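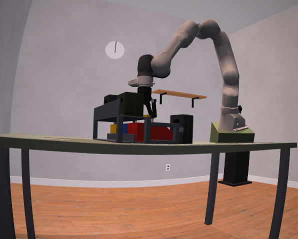

Flarau não estava nos planos. Eu ia passar duas noites em Grullham, que é onde toda a gente fica, e depois seguir para a costa, mas a pensão onde tinha reserva enganou-se nas datas e a senhora da recepção, muito aflita, telefonou a uma prima que alugava quartos na aldeia a seguir. Foi assim que cheguei, com a mochila às costas e um bocadinho de mau humor, confesso, ao sítio de onde mais me custou ir embora em toda a viagem.

A aldeia sobe por uma encosta e tem uma rua principal que faz tantas curvas que demorei dois dias a perceber que era sempre a mesma. As casas são caiadas, com as portadas pintadas de verde ou de um azul já muito comido pelo sol, e quase todas têm um banco de pedra encostado à fachada. Ao fim da tarde os bancos enchem-se. Na primeira noite passei por ali sem saber se devia cumprimentar, e na segunda já me chamavam para me sentar (e para me perguntar quanto pagava de renda em Coimbra, assunto que interessou imenso).

O meu quarto ficava no andar de cima, com uma janela virada para as hortas e uma cama que rangia de cada vez que eu respirava mais fundo. Pequeno-almoço incluído: pão, queijo fresco, compota de figo e um café fortíssimo que vinha num bule de esmalte. Comi mais compota naqueles dias do que no resto do ano, e ainda trouxe dois frascos embrulhados em meias.

No segundo dia fui a pé até à capela de Mahrous, que fica no alto, depois de um pinhal. O caminho está marcado com riscos amarelos nas pedras, mas há uma bifurcação logo a seguir ao tanque onde o risco desapareceu, e eu, claro, fui pela esquerda. É pela direita! Andei meia hora por um carreiro que acabava numa vedação, voltei para trás cheia de carrapichos nas calças e recomecei. A capela tem a data de 1708 gravada por cima da porta e lá dentro é fresca e muito simples, com um chão de lajes gastas e um cheiro a cera que me lembrou a casa da minha avó. Estive sentada no último banco um bom bocado, sem telefone e sem pressa nenhuma. Da parte de trás vê-se o vale inteiro e, se o dia estiver limpo, uma tirinha de mar.

Foi lá em cima que conheci o Hazem Salem, que andava a desenhar os muros de pedra solta da região num caderno todo dobrado. Descemos juntos e ele insistiu que eu não podia ir embora sem provar a sopa da Jodton, que é uma tasca sem letreiro (pergunte-se no largo, qualquer pessoa indica). A sopa é de grão com espinafres e limão, servida numa tigela funda, e custa 5 euros com pão e azeitonas. Repeti. O Hazem também repetiu, e depois veio uma fatia de bolo de amêndoa que não tínhamos pedido e que ficou por conta da casa.

Na mesa ao lado jantava a Yutong Qin, que estava a atravessar a região de bicicleta, e que me deu o melhor conselho da viagem: ir ao mercado de Grullham cedo, antes de chegarem as excursões. Há uma camioneta que sai do largo de Flarau de manhãzinha e a viagem leva 30 minutos, por uma estrada estreita onde convém não olhar muito para baixo. O mercado é uma delícia. Comprei tomates, um pano de cozinha às riscas e um chapéu de palha que me fica francamente mal, mas o homem da banca elogiou-o com tanta convicção que não tive coragem de o pousar.

Algumas coisas práticas, porque sei que mas vão perguntar nos comentários. Levem dinheiro, que a caixa multibanco mais próxima é em Grullham e estava avariada quando lá fui. Levem calçado a sério para a subida. Os quartos não aparecem nos sites de reservas, é preciso telefonar ou perguntar no café do largo, e o jantar convém ser combinado de véspera. No verão faz um calor enorme a meio da tarde e a aldeia fecha toda para a sesta, o que a mim me soube muito bem, mas se viajarem com miúdos talvez seja melhor contar com o tanque, onde os de lá tomam banho à hora do calor.

Já de volta a casa, ando a fazer contas para regressar em outubro, quando apanham a azeitona. A dona do quarto disse que havia sempre lugar para mais um par de mãos, e eu respondi que sim antes de ela acabar a frase. Se alguém já lá esteve nessa altura, contem-me tudo, sobretudo se faz frio à noite e se a Jodton continua aberta fora da época.

Publicado em 18 de agosto de 2020
Arquivado em: Viagens, Aldeias, Comer fora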